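To: kitchen-users list
Date: 11 September 2021
Subject: Re: Dishwasher loading and the sink rack

Replies inline, then the revised procedure. Please comment on the list and leave the printed copy by the kettle as it is.

> The August notes tell us to put everything in the dishwasher. I took a
> beige cup out of the rack that had gone soft at the rim. Are these meant
> to go in or not? Also, does the yellow sponge belong in the machine or
> in the sink? I have seen it in both.

Paper cups do not go in. The August notes said "all cups", which was my wording and was wrong. The Stomivero cups we buy in sleeves of 50 are single use. The coating lifts in a hot cycle and the fibre collects in the filter. I cleared the filter last week and most of what came out was pulp.

The sponge stays at the sink. It may be used to wipe the rack while the drawer is open, and goes back afterwards.

1. Before loading

Pull the rack forward and look through it for paper cups. Take out any you find, using a light grip, as the walls crush easily. Wipe the tines if there is residue on them.
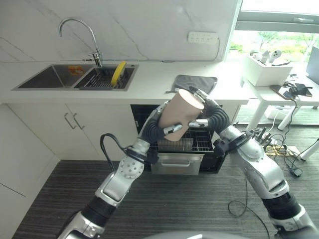
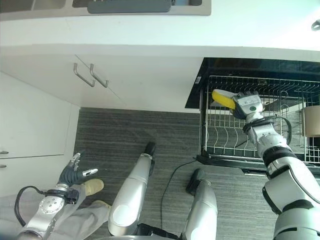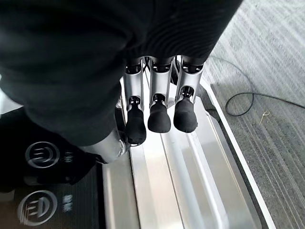
2. Loading

Flat dishes go between the tines, facing the same way. Leave one slot between deep items. Yellow plates from the Prindovar set can go in, but the matching lids must be washed by hand and stood in the sink rack to drain.

3. Detergent

One Nesomis tablet per cycle. A box holds 100 and the spare is under the sink. Do not halve the tablets for the short programme; it doses correctly with a whole one.

4. Filter

Lift out, rinse under the cold tap, refit and turn until it stops. Allow 20 minutes after a cycle before touching it. Weekly is enough if step 1 is followed.

One open point. The Eze order for washable beakers is still at the quotation stage, at 232 for the full quantity including delivery. If anyone objects to replacing the paper cups altogether, please say so before it is placed.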